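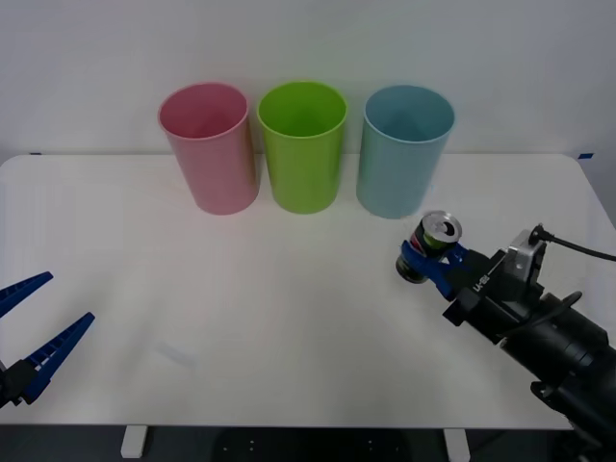

I made the elderflower cordial at the weekend, a bit earlier than last year. The trees along the old railway path at Bomley were out by the middle of May and I didn't want to miss them as I did the time before, when I left it until they had gone brown and smelt of cats.

A few people have asked for the method after I mentioned it in the spring post, so I'll put it down properly. It's my mother's recipe, more or less. She wrote it on the back of a gas bill in 2000 and I still work from that, although the corner with the amount of citric acid on it has worn away and I had to ring her to check.

I went out on the 171 with two cotton bags and the kitchen scissors. You want a dry morning, after the dew has gone but before the sun has been on the flowers all day. Pick the heads that are fully open and creamy, with no brown on them, and leave plenty on each tree. I take from above waist height and away from the road. If a head smells of nothing, I leave it. Do be sure that it's elder you are picking. Cow parsley is out at the same time and comes up from the ground, while elder is a proper shrub with woody stems, and if you have any doubt at all you should go with someone who knows.

At home I don't wash the heads, as you lose the pollen and most of the flavour. I lay them out on a tray by the open back door for half an hour and let the insects walk off. Then I go over them and pick off the stragglers. Cut away as much of the thick green stalk as you can be bothered to. It makes the cordial bitter, and the stalks aren't good for you anyway.

For one batch:

25 elderflower heads
1.5 kg white sugar
1.5 litres water
3 unwaxed lemons
50 g citric acid

Heat the water and sugar in your biggest pan, stirring now and then, until the sugar has gone and the liquid is clear. Let it come to the boil and turn it off straight away. Pare the zest off the lemons, slice what's left, and put the lot in with the citric acid. Push the flowers down into the syrup, put the lid on and leave it overnight. I leave mine a full day. Strain it through a clean muslin into a jug and then bottle it.

The lemons were 79p each at the corner shop, which I thought was a lot, but the market had only waxed ones. The citric acid is getting harder to find. The chemist used to keep it behind the counter and now doesn't. I got mine from Serkero, the homebrew place behind the station, where Renato Saavedra also sold me a new funnel with a filter in it. The filter clogged up after half a bottle and I went back to the muslin.

Bottles need to be clean and hot. I wash them, rinse them and put them in a low oven for 15 minutes, and do the rubber seals separately in boiling water. Mine are a mix. There are some Skura swing-tops that Lorraine Stockdale gave me when she cleared out her garage, and a lot of old tonic bottles. The swing-tops look nicer but the tonic bottles fit in the fridge door. I filled 13 over two batches and a bit.

It keeps for a few weeks in the fridge. For longer than that I freeze it in small tubs, leaving a gap at the top. One year I kept a bottle in the cupboard under the stairs until August and it went off like a gun at four in the morning. Everything in that cupboard was sticky until Christmas, including the hoover.

People say one part cordial to ten of water, and I find that thin. I do one to seven, with fizzy water if there's any in. We always have it in plastic outside, after the business with the good glasses on the patio.

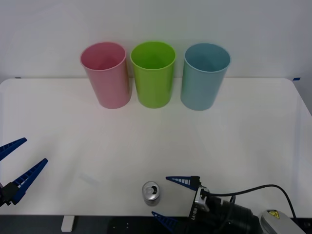 Three cups in a row, with the pink one on the left.

It's also good in things other than water. A spoonful over strawberries, or in with gooseberries when you stew them, in place of some of the sugar. I've put it in a plain sponge, brushed over the top while the cake was hot from the oven, and that was a success. I tried it in a salad dressing once and won't again.

Lorraine makes hers with oranges as well as lemons and says it's rounder. I had a glass at her house and it was very good, but to me it tasted of orange. She got that version from a Mrs Sotomayor she used to work with, who put in a sprig of mint too. I may try the mint with the last of the flowers, if there are any left after this wind.

Two more things I forgot. Wear something old, as the pollen marks. And put newspaper down before you strain it, well out past the edges of the worktop, then wipe the floor anyway. I had ants by teatime.

Next month it will be the gooseberries, if the sawfly leaves me any. I found the first caterpillars yesterday, right in the middle of the bush.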